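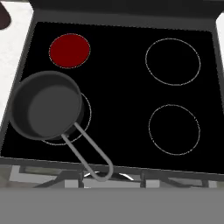

By the Workshop Editor

The stove in the Tidstead workshop exists only on a computer. It has four burners, a black top, a strip of white counter on either side and a saucepan with a long wire handle. The robot arm that is meant to cook on a real one is bolted to a bench at the other end of the room, and for most of the winter it had no power running to it at all.

Tidstead is a shared shop in a former tile warehouse. Members pay by the month and get a locker, a key and a share of the benches. The woodworkers have the front half. The back half belongs to whoever is building something with a motor in it, and for the past year that has mostly meant the kitchen arm, a project its members call Herkenero.

The goal is modest. The arm should pick up a pan, put it on the right burner, turn the right knob and take the pan away again when the food is done. It doesn't chop or stir. The group chose the task because one of its members has a parent who can no longer lift a full pot, and because everyone in the group owns a stove.

They started with hardware and regretted it. The first version of the arm used hobby motors and a gripper cut from sheet aluminum. It could hold a pan, but the wrist sagged, and each new idea about how to approach the handle meant an evening of setting up, trying it and picking the pan up off the floor. By June they had one dented pan and a notebook of attempts that didn't agree with each other. They moved the work into simulation after that.

In the simulated kitchen, the pan goes back to its starting place at the press of a key. The group can run 100 attempts while they eat dinner and 2000 overnight on a secondhand desktop under the bench. Each attempt starts a little differently. The pan may be centered on its ring or pushed off to one side, with the handle pointing over the front edge of the cooktop or back toward the wall. Any of the burners may be lit.

The red burner was its own small job. In the first kitchen model the burners looked the same on or off, and the software had to be told separately which was which. The members wanted the arm to work from what it could see, so they made an active burner show as a solid red disk and left the others as thin gray rings on the black. A view from straight above gives the program both facts it needs most, where the pan is and which burner is on. With the saucepan sitting at lower left and the red disk at upper left, the program has to work out that the pan is on a cold burner and move it back.

The handle took longer. A loop of bent rod is easy for a person to grab and awkward for two flat fingers. If the gripper closes across the tip, the pan swings. If it closes too near the bowl, the fingers hit the rim. The best results came from gripping both sides of the loop well back from the tip and lifting slowly. The group then built a new pair of finger pads with a shallow groove in each, printed in a soft plastic sold under the name Ovico, and tested the shape on screen before printing it.

Money has stayed low. The members have spent 300 dollars on the second arm, most of it on better wrist motors from Ndlovu, a surplus dealer across the river. The computer was donated. The overhead camera hangs from a length of steel conduit clamped to a shelf.

Moving back to the real bench has been uneven. The simulated cooktop is clean and evenly lit, and the one in the shop has scratches and a bright window behind it. Reflections on the glass confused the program for several weeks until the group added glare to the training runs. The real pan also weighs more than the one in the model did, so the arm lifted it too timidly at first. Someone put it on the kitchen scale and the number was corrected that night.

The real stove still isn't wired. It is a used electric unit with its heating elements disconnected, and the burner signal comes from red lamps under the glass. Shop rules say nothing hot runs on the back benches without a person standing at the cutoff switch, and the cutoff switch hasn't been installed. The box for it is on the wall, and the cable is on order.

Until it comes, the group meets in the evening, looks through the runs that failed the night before and changes one thing at a time. The current item on the whiteboard is the knob.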